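Flesach wants to sell Vindovthorpe its own quiet

The town of Vindovthorpe has 1,187 households, one pharmacy and a main street that is mostly dark by 9 p.m. It may soon have a certificate saying it is a good place to sleep.

Flesach, a consulting firm that rates towns on what it calls "rest quality," has offered to put Vindovthorpe through its Ekimer program. Towns that pass can put the Ekimer badge on their welcome signs and their tourism pages for a year. Towns that don't pass get a list of things to fix and an invitation to apply again. The fee is the same in both cases.

The town council heard the pitch in May and is expected to vote before the end of the summer. Judging by the mood in the room, it will probably say yes. Before it does, somebody ought to ask what the town is getting.

The Ekimer score is built from 19 measures. Night noise is one of them, and a sensible one. So is street lighting. After that it gets softer. There are points for "evening calm," for "bedding culture" in local inns and rentals, and for "household rest habits," which are worked out from a survey residents fill in themselves. The firm's handout does not say how much each measure counts toward the total. Asked about this at the meeting, the presenter said the weighting was "proprietary but fair."

A town that scores well on noise could presumably fail on bedding culture, whatever that is. A town next to a rail yard could presumably pass if its residents say nice things about themselves.

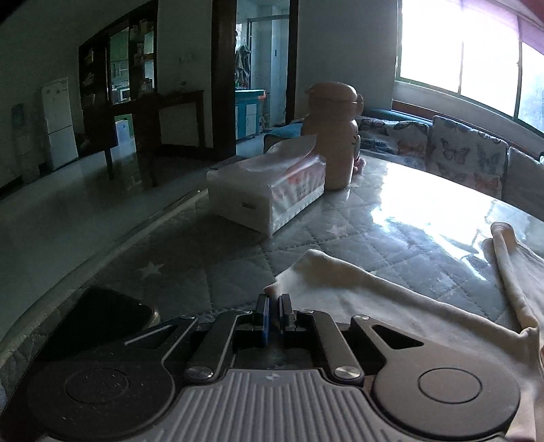 The survey is where most of the trouble lies. Flesach says it needs replies from 6 percent of households to issue a score. In Vindovthorpe that is a very small pile of forms, and nothing in the handout says those households have to be picked at random. In the other towns the firm mentioned, the forms were left at the library and the town office for anyone who felt like taking one.

People who pick up a sleep survey for fun are not a fair slice of any town. Some are proud sleepers. Some are angry about a neighbor's dog. Night shift workers, parents of new babies and people who rent a room over a bar are less likely to be at the library in the middle of the afternoon.

Chantelle Sibiya, who ran a motel on the county road for many years and now rents out two cottages, spoke against the plan during public comment. She said she had been through badge programs before.

"We had a leaf on the door, then a star, then a different leaf," she told the council. "I paid for every one of them. The guests asked me if there was parking."

She also questioned the bedding measure. Under the draft rules, places that rent to visitors would have to buy from a list of approved suppliers to get full points. Flesach would not say at the meeting whether it takes a commission from those suppliers. It said it would answer in writing. As of this week the town clerk had not received anything.

Sibiya said she buys plain cotton covers and washes them a lot. Her view is that clean and dry beats approved. It is hard to find a visitor who would argue with her.
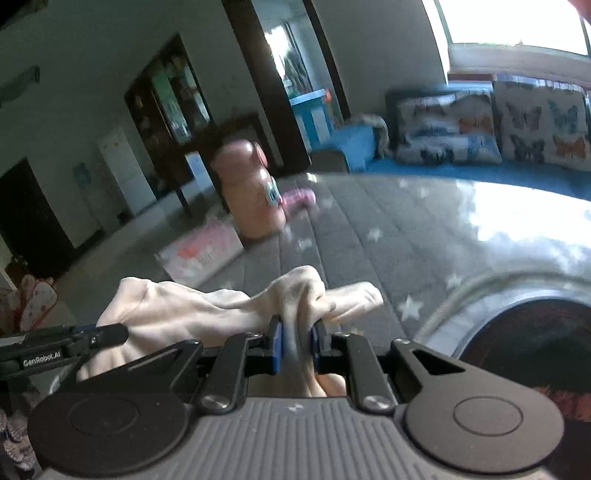

Cream-colored cloth, bunched into folds.

Supporters of the plan point to Roy, a town of similar size that Flesach says earned its badge on the first try. According to the firm, Roy had 1,000 more overnight stays in the year after it was certified. The number was on a slide by itself, in large type.

It may well be true. It also leaves out nearly everything a person would want to know. The slide did not give the total before or after, so there is no telling whether 1,000 stays is a big jump or a small wobble. It did not mention that Roy reopened its lakeside campground in that same year, though a council member who fishes there did. Flesach's presenter said the campground was "part of the rest story."

There is a fair case for some of this work. Vindovthorpe does have a noise problem at its north end, where trucks brake for the turn onto the county road all through the night. People there have complained for years. Several of the streetlights near the school shine straight into bedrooms, and the fix is a metal shield that the town's own crew could put on. If the Ekimer review pushed the council to deal with either one, some residents would sleep better and they would be right to be pleased.

But the town already knows about the trucks and the lights. Both were in its last road report, which cost nothing beyond staff time and has been on the town website for anyone to read. Paying an outside firm to discover them a second time is an odd way to get started. The report even named the most likely fix for the trucks, a lower speed limit ahead of the turn, and the council put that item off twice.

The mayor's office says the badge is about jobs and visitors as much as sleep. A spokesperson said quiet is "an asset we have never marketed." The office did not have an estimate of how many visitors choose a town based on a sleep rating, and neither did Flesach. The firm offered quotes from happy mayors.

Then there is the matter of renewal. The badge lasts one year. After that the town pays for a new review or takes the sign down. The draft contract lets Flesach change the measures between reviews with 30 days' notice, so a town could do everything asked of it and still find itself short the next time. None of the council members raised this at the meeting. The clause is on the second-to-last page.

The council could ask for a few simple things before it votes. It could ask for the weights behind the score. It could ask for a survey sent to homes chosen at random, with the results handed over in full. It could ask for a straight answer on commissions. And it could ask for the names of towns that dropped out, along with the ones that stayed. A firm that is sure of its numbers should have no trouble with any of that.

Flesach said in an email that it "welcomes dialogue with all host communities" and that its method had been "reviewed." It did not say by whom. A follow-up question was not answered.

The draft contract and the handout can be read at the town office during regular hours. Written comments go to the clerk and will be added to the packet for the next meeting, which starts at 7 p.m. The truck problem is not on the agenda.

Contact the newsroom | Copyright, all rights reserved | Back to top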